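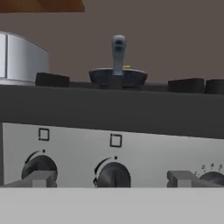
4.2 Changes to line work at the Brisdale kitchen

The second part of the study concerns the staff of the Brisdale commissary kitchen, where the Biline arm took over part of the stovetop work on the morning shift. Before any equipment was installed, the handling tasks were rehearsed in simulation, and the cooks were asked to comment on the rendered stove before the planner was tuned further. Figure 3 gives one of the views used in those sessions, with a pot at the left and a dark shallow pan standing near the middle of the cooktop, its handle upright. Two of the cooks objected to the knobs. In the rendering, the lower halves of the dials are hidden behind the brackets and the long gray bar in front of them, and both cooks said that a person at the stove reads a dial from above. The viewpoint used for dial reading was raised after these comments.

Figure 3. Simulated stovetop used in the task review sessions.

The review covered 165 handling tasks drawn from the kitchen's own prep sheets. Each task was assigned by the cooks to one of three groups: work they would hand over, work they would share, and work they would keep. Lifting and moving cookware went almost entirely to the first group. Seasoning, tasting and judging when a sauce was finished stayed in the third. Burner adjustment was the contested case. Morning cooks wanted it handed over; evening cooks, who run more dishes at once, wanted to keep it.

After installation, we logged 500 cooking cycles on the morning shift. Of these, 104 included at least one intervention by a cook, most often a change to the burner setting. We do not treat every intervention as a failure of the system. Liên Lưu, who coded the logs, separated corrections from preferences — a cook lowering the heat on a pan that was within limits was recorded as a preference. The distinction mattered to the staff, who had been concerned that interventions would be read as complaints.

Interviews showed a shift in where effort was spent. Cooks reported less lifting and more watching. Babak Bahrami, the morning lead, described the first weeks as "standing guard" and said he went home less sore but more tired. Break times also changed. Under the old arrangement, two cooks covered each other informally; with the arm running, one person had to remain within reach of the stop control, and breaks had to be scheduled. This was the most common complaint in the interviews and was not anticipated in the simulation phase, which modeled the stove and the cookware but no staff.

Training was shorter than planned. Nasrin Ghaffari reduced the course from three sessions to two after the Friday group asked for more time at the stove and less in the classroom. New hires who had not worked the line before installation adapted faster to supervising the arm, but were slower when asked to take over a task by hand. The kitchen now reserves one manual shift per week for them. Whether this is enough to preserve the skill is taken up in Section 5.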